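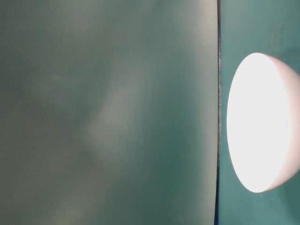 On 5 Mar 2024, Daithí Phelan wrote:

> Has anyone on the list put limewash over old distemper? We have taken the
> wallpaper off the back bedroom and the wall under it is chalky, a sort of
> pale pink, and comes off on your sleeve. Keane quoted us £1,626 to strip,
> skim and paint the room and the landing, which is more than we want to
> spend. I have a tub of Timia left from the scullery and was hoping to go
> straight over the top. The house is solid stone, no damp course, and that
> room faces north. Also, can you tint the stuff to a grey green, or does it
> always come out white?

Daithí,

Don't go straight over it. Limewash needs to get into the surface, and soft distemper is only chalk and glue size sitting on top of the plaster. The wash will grab the chalk, dry, and come away in flakes the size of a hand. I did exactly this in our front room at Umell and spent the next two weekends scraping.

First check what you have. Wet a finger and rub. If it goes to a paste straight away it is soft distemper and will wash off. If it stays put and only darkens, it may be an oil-bound one, and that is a different job. Limewash won't take on oil-bound distemper at all. You would be looking at a breathable emulsion or a mineral paint.

Assuming it is the soft sort:

Warm water, a big sponge, two buckets. Work from the top down and change the water far more often than you think you need to. No sugar soap. An old wallpaper brush is good for loosening it round the window reveals. Our front room wall took one long afternoon for the first pass and then a second go the next morning, when the smears showed up. Put dust sheets down and tape them to the skirting, as the runoff is like thin porridge and gets under everything.

Let it dry for a week with the window open a crack. You will probably find a few filled patches where someone has used gypsum. These will stay a different colour under limewash whatever you do. I cut mine out and refilled with lime putty and fine sand. On the chimney breast I couldn't be bothered and you can still see it.

Then the wash itself. Your Timia tub will be fine if it has been kept sealed, but stir it right to the bottom and look for grit. If it has a hard crust, sieve it through an old pair of tights. It should be as thin as skimmed milk. Damp the wall with a plant sprayer before every coat, brush on thin, and leave at least a day between coats. It looks like nothing when it goes on and I was sure I had done it wrong until the next morning. I gave ours six coats. Five might have done.

On tinting: yes, you can, with lime-fast earth pigments. It doesn't have to be white. For a grey green I used 300 g of a green earth and a small amount of black to the tub, mixed to a paste in warm water first and left overnight. Fenis do a ready-mixed one, number 211 on the old card, but I found it bluer on the wall than on the card. Two things to know. It dries a great deal paler than it goes on, so do test patches on the actual wall and leave them three days. And it will be cloudy. A big flat area in that sort of colour is never one even tone, and light coming across it from the side brings out all the pale and dark bits. We like that. My sister thinks ours looks unfinished. In a north room I would leave the black out altogether.

Mix enough for all the coats in one go if you are colouring it. I ran short by the door and the second batch does not match.

Goggles and gloves, please. It is caustic and it flicks off the brush, and ceilings are the worst for it. Keep a bottle of clean water on the windowsill. Cover the glass too.

As for Keane, I would ask them to quote again without the skim. If the plaster is sound it doesn't need one, and a gypsum skim on a solid stone wall is asking for trouble in a few winters. They may also do just the landing, where the ladder work is.

I have most of a bag of the green earth left if you want to try some patches before buying. It is in the shed at Umell and you are welcome to come and get it. I am away the last week of March but here otherwise.

Does anyone know if casein distemper will go over a washed-down wall without a primer? I have the pantry still to do.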